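Flatcombe Chore Notes

README, last revised 2024-01-26

Welcome, and thank you for opening the README before the data file. Flatcombe Chore Notes is a small collection of the notes people leave for one another about housework: the list stuck to the fridge, the card inside the linen closet, the message to the house sitter about which tap sticks. It holds 527 notes in English, typed up as they were written, with a handful of labels added to each one. We put it together for people who study everyday instructions, and we have been pleased to hear from a few who simply like reading other people's lists.

What is in the folder

notes.csv has one row per note.
labels.txt explains the 15 chore labels, with a sample note for each.
households.csv has one row per household, with the number of people living there and whether they rent or own.
changes.txt is the running list of corrections, oldest first.

The columns in notes.csv

note_id: a plain number. Gaps in the numbering are notes we were asked to take out, and we left the gaps alone so that older work still lines up.
household_id: matches households.csv.
text: the note itself. Misspellings are kept, line breaks are turned into a single slash, and anything crossed out is left out.
room: kitchen, bathroom, bedroom, laundry, outdoors, or whole_house.
label: the main chore. A note that covers several chores gets the one it spends the most words on, and the others go in other_labels.
addressed_to: family, roommate, guest, sitter, self, or unknown. We used "self" far more than we expected to when we began. People write themselves very stern notes.
tone: a free text field, filled in by whoever typed the note. Please treat it as an opinion.

Where the notes came from

The notes were given to us by 24 households in and near Flatcombe, most of whom came to us through the Motach tool library. Each household signed a short form, kept its originals, and had a chance to read the typed version before it went in. Endang Gunawan did most of the typing and wrote the label guide. Nadhirah Nasution checked the labels and argued (kindly, and usually correctly) over the hard ones.

Names of people and pets are swapped for PERSON and PET. Brand names are swapped for PRODUCT, which makes some of the stain removal notes a bit hard to follow, and we're sorry about that.

A word on the bathroom notes

The bathroom was the room that gave us the most trouble when it came to labels. "Do the sink" might mean rinse out the toothpaste, or scrub the bowl, or wipe the whole vanity down to the corners, and households differ a great deal on this. We settled on sink_quick for anything done with a cloth and nothing else, and sink_full for anything that mentions a cleaner, the faucet, or the drain. Notes that say only "sink" are marked sink_quick with a question mark in the tone field.

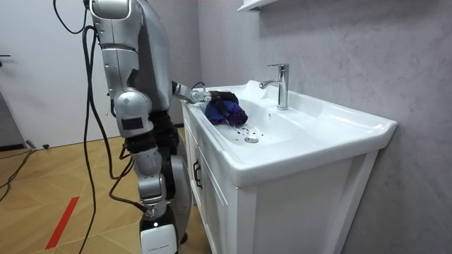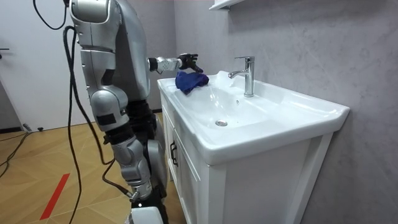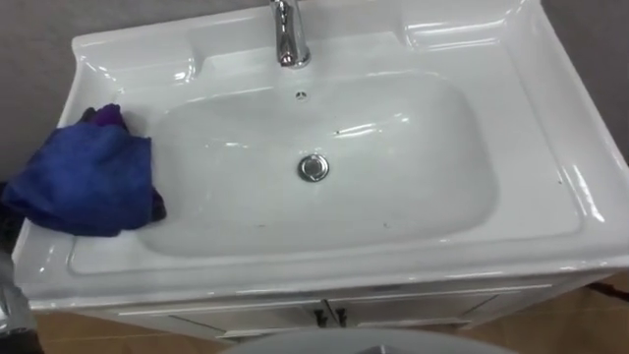
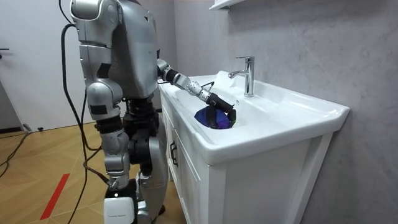

Mirrors have their own label, and so do floors. Towels were moved to laundry in the second release, after Nadhirah pointed out that almost every towel note is really about who left them where.

Things to watch for

Kitchens are heavily represented, and the outdoors is thin. Household 9 is very fond of writing notes and accounts for a bigger share than it should, so you may want to cap it if you are averaging anything. Notes run up to 45 words once the slashes are removed; longer ones were split at a natural break and share a note_id with a letter after it. We have no notes from people who keep their chore lists on a phone, and we would dearly like some.

Opening the file

It is ordinary comma-separated text in UTF-8. Some spreadsheet programs will read notes such as "1/2 cup" as a date, so import the text column as text.

Use and credit

You're free to use, share, and adapt the collection for any purpose, so long as you credit Flatcombe Chore Notes and don't try to work out who wrote what. If you find a mistake, please send us the note_id and what you think it ought to say. Endang goes through the corrections every January, usually with the label guide open alongside, and adds them to changes.txt with your name if you'd like it there.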